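# Open day at Sterkia, mostly simulated 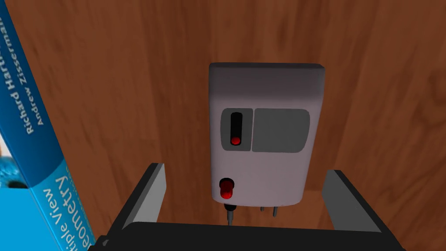

*Image: Sterkia demo handout, courtesy of Soo-ah Yoon*

I drove 37 miles to Wuststead in July to watch a robot work, and spent most of the visit looking at a monitor. The task was a small pale plug-in unit with a red knob in a slot and a red button lower down. The gripper comes up with its fingers open, one on each side. All of it is rendered, right down to the wood grain and the copy of Multiple View Geometry leaning on the left.

Dae-han Jin ran the demo and told us the policy had trained on 400 scenes like this one. I asked how many real devices it had handled. Fifteen tries, he said, on one unit – and he didn't have the success rate with him. Hmm.

I don't mind simulation. It's cheap and nothing gets broken. But a plug has thin metal prongs, and I'd like to know what happens when a finger catches one. Manaia Lockyer asked the same thing, more politely, and got a slide about contact models.

The real arm, which they call Roy, was down the hall doing a wave for the kids. Coffee was good. They're planning another open day at the Zukcombe site, and I've asked for the numbers from those 15 tries before I sign up.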